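Two Arms, One Table: The Fostell Robotics Class Learns to Put Things Away

March 13, 2018

The robotics elective at Fostell started in October with 28 students, and for most of the fall they drove small wheeled robots around tape mazes. This term a smaller group moved on to a pair of arms bolted to a table. They are trying to get the arms to sort kitchen utensils into containers. The students call the project Plaltberg, after a town one of them made up for a map assignment.

Renata Retamal teaches the class and runs the lab session after school on Tuesdays and Thursdays. She has taught at Fostell for seven years, first physics and then engineering.

"I wanted a job that sounds boring," she said. "Clearing a table is boring to a person. You don't plan it. Then you try to write down what you did, and you find out you left out most of it."

The team has eight members split into two groups, one for grasping and one for what they call traffic, meaning which arm moves when. Lok-yiu Tsao, a junior, leads the traffic group. Her first version let both arms pick a target at the same time.

"They both went for the middle," she said. "We hit the stop button a lot that week. Now each arm has a side, and there's a strip in the center that only one of them can enter. The other one has to wait until it's clear."

Waiting makes the runs slow. Tsao said she would like to shorten the wait but has not found a setting she trusts. Her group keeps a notebook of every stop, with the time and which arm caused it. When I visited, they were on their second notebook.

The grasping group has had a different set of problems. Chi-keung Tam said they started with foam blocks and assumed spatulas would be a small step up.

"A block is the same from every side," Tam said. "With a spatula you have to decide where to grab. If you take it by the end of the handle, the head swings down and it won't go in the container. If you take it near the head, it goes in upside down. We argued about whether upside down counts."

Retamal let them settle that one themselves. They voted that it counts for now.

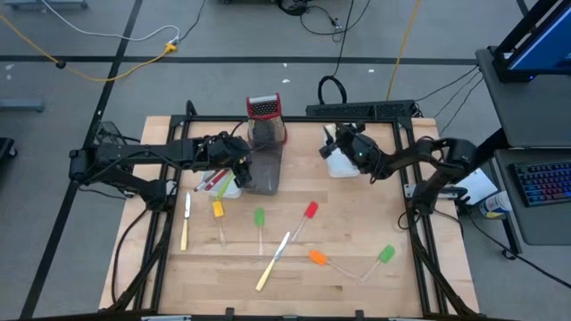
The Plaltberg table, with spatulas and butter knives laid out between the two arms.

Butter knives are worse, according to Tam. They lie flat on the wood and there is little for the fingers to close on. The group tried lowering the grippers more, and one of them pressed into the tabletop hard enough to trip the motor protection. They now approach at a slower speed for the last part of the move.

Tsz-kin Chou wrote the layout sheets, which tell the team where to put each utensil before a run. He said the sheets were his idea after two weeks of results that nobody could compare.

"Somebody would say it worked great, and then you'd ask where the stuff was, and they didn't remember," Chou said. "So I drew it. We have angles on there now too. People complained about the angles."

I asked how well it works. Chou said the most recent set was 75 attempts on the spatulas alone, and that he would not give me a success rate until the group had gone back over the video and agreed on what to call a miss. Tam said it was "better than February."

The arms are controlled with software the students wrote on top of a library called Branano. Retamal picked it for the documentation. Tsao said the documentation is fine for one arm and thin for two, so she has been writing her own notes for whoever takes the class next year. They run to several pages and include a section on cables, which have to be long enough for the full reach and kept away from the elbows.

The team plans to show the project at the Shek student showcase later this spring. They still have to decide whether to bring the whole table or run it from the lab and show a recording. Tam wants to bring it. Tsao pointed out that somebody would have to take the table apart and put it back together, and that every position in the program would need to be checked again.

"I'd do it," Tam said.

"You'd do the driving," Tsao said. "I'd do the checking."

Retamal has asked them for a decision before spring break.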